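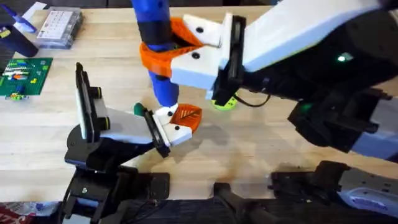

Page last changed: 8 February 2024

Oil on a light wooden table, how to protect it?

Javiera Painemal
Hello everybody. I have a table of light butcher block and on it I work with a blue tool, long like a cylinder. I put oil on the table 2 times last year, with Grundard oil for kitchens. Now I want to oil it again, but I am afraid the oil will go on the tool and make it slippery. Also, can I put the laptop back the same day? The bottle says 28 hours, but my neighbor says this is too short.
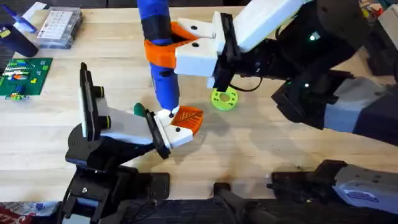
Tapley, November

Carter Turcotte
Just wipe it. Mine was fine after one night.

Beverley Tunstall
I would wait longer than the bottle says – 56 hours is what I do at home, because my room is cold. Take everything off the table first, also the papers. Put a thin coat along the grain, wait a little and wipe off what the wood does not drink. For the tool, clean the grooves of the grip with a dry toothbrush. If they are already oily, use warm water with a drop of dish soap on a cloth, and dry it well. Do not put it under the tap.
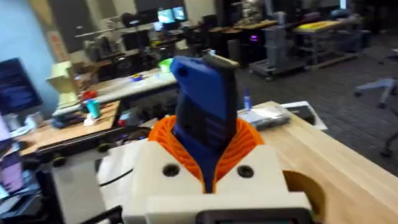 Blue tool with black cap, closed laptop on the table

Neville Heywood
I agree with Beverley about the thin coat. Before the laptop goes back, press a white paper on the wood. If the paper stays clean, it is ready.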